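Section 4: Recording Soft Household Items

By now you should have your Tulta hand gripper charged, paired with the Brelell recorder, and checked against the steps in Section 2. If you haven't done that yet, please go back and do it first - we'll still be here when you return, and you'll have a much nicer afternoon.

Soft things are our favorite part of the Salazar home collection, and also the part that takes the most patience. A box keeps its shape however you pick it up. Pillows, towels and blankets don't, so the learning system needs to see plenty of them handled in plenty of ways, in ordinary rooms with ordinary light.

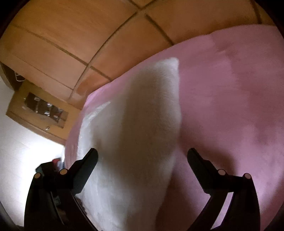 Bedding and towels, both recorded in the same home.

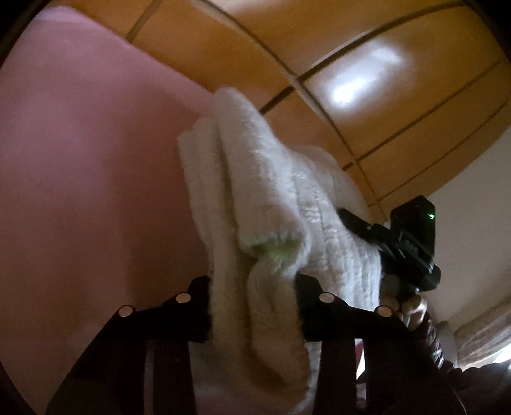

Before you begin a session, choose one item and one simple task. "Move the pillow to the other end of the bed" is a good task. "Tidy the bedroom" is far too big, and you would spend your evening cutting it into pieces.

1. Put the item where it would normally be in your home. Please don't smooth it out or square up the corners first.

2. Hold the gripper with the fingers fully open and wait for two seconds. Sokum, the program that sorts your recordings later on, uses this pause to find the beginning of each example.

3. Move toward the item at an easy, everyday pace. If you've been told you do things quickly, go a little slower than that!

4. Close the fingers on the cloth until you feel it hold, and stop squeezing there. On thick items you may need to push in a little before closing, so that you catch more than the surface.

5. Lift, carry and set down in one go if you can. A slip in the middle is fine. Pick the item up again and finish the task, and leave the slip in the recording.

6. Open the fingers, back away by a hand's width, and wait another two seconds before you stop.

7. Change something small before the next example: the starting spot, the fold you grab, or the side you come in from.

Note: We ask for 30 examples of each task. That sounds like a lot on paper, but most people find their rhythm quickly, and it's perfectly all right to split the work over two sittings. The last release held 2,411 soft-item examples, and the ones recorded on a second day were every bit as useful as the others.

Note: Folded items count as a separate task from the same items lying loose. Start a new task name in Sokum when you switch, even if it's the very same towel.

Caution: Keep the gripper joints clear of loops, fringes and loose threads. If cloth gets caught, stop recording, open the fingers all the way, and ease it out by hand. Please don't tug - the cloth will lose, and sometimes the joint will too.

Caution: Don't let the item rest over the lens between examples. Lint builds up slowly and is easy to miss until a whole batch looks foggy. A quick wipe with a dry lens cloth after every few examples will do.

When you've finished, leave the recorder switched on until the transfer light goes out, then continue to Section 5, Naming and Sending Your Examples.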